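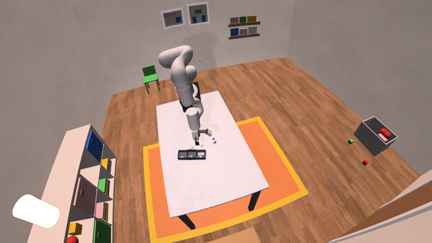 One reader of our draft, writing from Senisham, asked why a gunboat that never fired at an enemy deserved a section of her own, and wondered if the larger Kariuki would not tell us more about how the squadron worked. It is a fair question, and we are delighted to answer it, for the smaller ship left far better papers!

Figure 1. Tabletop setup, rendered view.

4.2 The Rimberg in home waters

The Rimberg was laid down at Sindcombe in July and joined the squadron with a crew of 72. Her deck logs survive for nearly the whole of her service – more than 600 pages, most of them in a clear, steady hand – and they are a joy to work with. Coal, water, sick list, wind and sail drill are all entered watch by watch. The Kariuki, by contrast, is known mainly from dockyard letters and 2 short survey reports.

What the logs show best is how much of a small warship's life went into towing. The Rimberg passed lines to colliers, lighters and once to the Kariuki herself, whose port engine had failed off Senisham with 80 tons of coal still aboard. The entries for that night are wonderfully full (even the parting of the first hawser is timed to the minute), and they let us correct the date given in the dockyard letters.

We transcribed the towing entries first and checked them against the harbor books at Sindcombe. The transcript used in this section is the one closed on 2/20/21. Pages with water damage are marked in it and were left out of the totals.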